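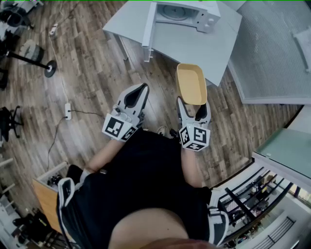 One reader in Telby wrote in to ask whether the serpent in Eden was ever meant to be the devil, as she had always been taught. It's a lovely question, and it kept our December reading circle at Langlois going well past closing! Genesis itself only calls him the craftiest of the animals (go and look, it really is a short passage) and never gives him another name. The link comes much later, in the Wisdom of Solomon perhaps, and then more plainly in Revelation, with its "ancient serpent." We filled 10 pages of notes and still hadn't got to Milton, so we'll pick it up again on page 77 of the reader, and newcomers are very welcome to join us.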